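# The Long Table

The key to the Semonville workroom sticks unless you lift the door as you turn it. Iveta Procházka had been told this twice and still forgot, so she arrived at her own first Saturday with a bruised knuckle and a bag of rye rolls under one arm, grinning like a child let into a sweet shop. 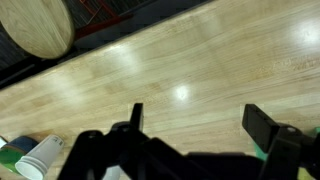

## Saturday, early

She went straight to the wood. Pale, blond, striped in strips a shade lighter and a shade darker, and the lights lay on it in bright spots, as if somebody had spilt a little milk. She put her whole palm down flat. Oh, it was lovely! There were darker blotches here and there in the grain and she liked those best of all.

"You're stroking the table," said Brijesh Bhatia from the doorway.

"I am. Have you ever done it?"

He had worked in that building for years and he had not. He came over, put his coffee on the windowsill first (he was a careful man) and laid his hand beside hers.

"Huh," he said.

"It's all one way, look. Every line. It's like a field after the plough's been over it."

"Where do you want the cloth?"

"Not yet. Let me have it bare for a minute."

So they had it bare for a minute. Iveta walked the length of it and back. She dragged out one of the round stools with the red metal legs, sat, got up, pushed it back, and chose another that looked exactly the same to Brijesh but was apparently much better.

## Later

Kerstin Sperling came at ten with the banner rolled up on her shoulder like a carpet, and Josée Kowalchuk behind her carrying the thread. They had 336 letters to sew before the Falier regatta, and until that morning they had been sewing them on their laps in Josée's front room, with the cat.

"It fits," said Kerstin, when the first stretch was down. "It lies flat! Josée, it lies flat."

"I can see that."

"We've never seen it flat."

They stood along the side and looked. The H of Halliday leaned badly to the left. It must have been leaning since the spring, and on four laps at once it had never shown.

Josée began to laugh and had to hold on to the table edge. Then Kerstin went, and Brijesh, who hadn't sewn the H and thought he might be allowed.

"Who did it?" asked Iveta.

"I did," said Josée, wiping her eyes. "I was so proud of that H."

They unpicked it together, two on each side, their stools knocking at the legs. Iveta tore the rolls open and passed them down on the paper bag, well away from the cloth. Crumbs got into the thread tin anyway. By noon the H stood up straight and they had started on the first A, and Brijesh, who had only come to open the door, was asking if there was a spare needle.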